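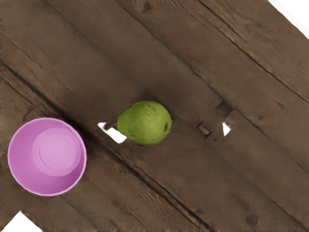

Otness wandte in der Begutachtung ein, ein Reglervergleich in der Simulation sage vor allem etwas über die Simulation aus, und bat um eine Begründung, weshalb man sich für die Kamerafrage nicht gleich an den echten Tisch gestellt habe. Der Einwand ist berechtigt. Er trifft allerdings auch die meisten Arbeiten, mit denen wir uns hier vergleichen müssen, und so bleiben wir in guter Gesellschaft.

Abbildung 4: Gerenderte Draufsicht der Aufgabe »Birne in Schale«, Tischvariante mit Fehlstellen.

4.2 Einfluss der Kameraposition auf die Reglerwahl

Verglichen wurden 3 Regler: die Positionsregelung aus dem Mundden-Paket, eine Impedanzregelung mit festen Steifigkeiten sowie die gelernte Strategie Furance. Jeder Regler absolvierte 400 simulierte Durchläufe je Kameraposition, wobei wir 2 Positionen untersuchten, senkrecht von oben und am Handgelenk. Greifer und Objekte blieben in allen Durchläufen gleich, die Startlagen wurden neu gezogen.

Die Draufsicht gilt als die bequeme Variante. Der Rand der Schale erscheint nahezu kreisrund, die Birne hebt sich grün vom braunen Holz ab, und man könnte meinen, damit sei das Wesentliche erledigt. Die Tischplatte in Abbildung 4 ist freilich weniger kooperativ. Zwischen den Brettern klaffen zwei weiße Lücken, von denen die größere fast an die Birne heranreicht, und rechts der Frucht stehen Holzstücke aus der Fläche hervor. Die Segmentierung hält helle, scharf begrenzte Flächen gern für Gegenstände. Furance steuerte sie mit einer Entschlossenheit an, die wir uns bei der Birne gewünscht hätten.

Mit der Draufsicht erreichte Furance auf dieser Tischvariante eine Erfolgsquote von 58 Prozent. Die Impedanzregelung lag darüber, obwohl sie von Birnen nichts weiß und ihre Zielpose aus derselben Segmentierung bezieht - sie gibt bei Kontakt mit einer Brettkante nach und kommt gelegentlich trotzdem an. Die Positionsregelung gab nicht nach. Ihre Fehlversuche endeten überwiegend an den Brettkanten, was im Simulator kostenlos ist und am realen Arm zu einem Gespräch mit der Werkstatt geführt hätte.

Die Handgelenkkamera verschob das Bild nur teilweise. Beim Anflug verdecken die Finger das Ziel, und die Tiefenschätzung wird kurz vor dem Griff unruhig. Furance profitierte dennoch, weil die Lücken bei schrägem Blick schmaler ausfallen und seltener als Objekt durchgehen. Bei der Impedanzregelung blieb der Unterschied innerhalb der Streuung, und wir verzichten darauf, ihn zu deuten.

Für die Versuche mit dem Yazıcı-Greifer in Abschnitt 5 übernehmen wir daher die Impedanzregelung mit Handgelenkkamera. Die Tischvariante mit Fehlstellen behalten wir als Störfall im Testsatz.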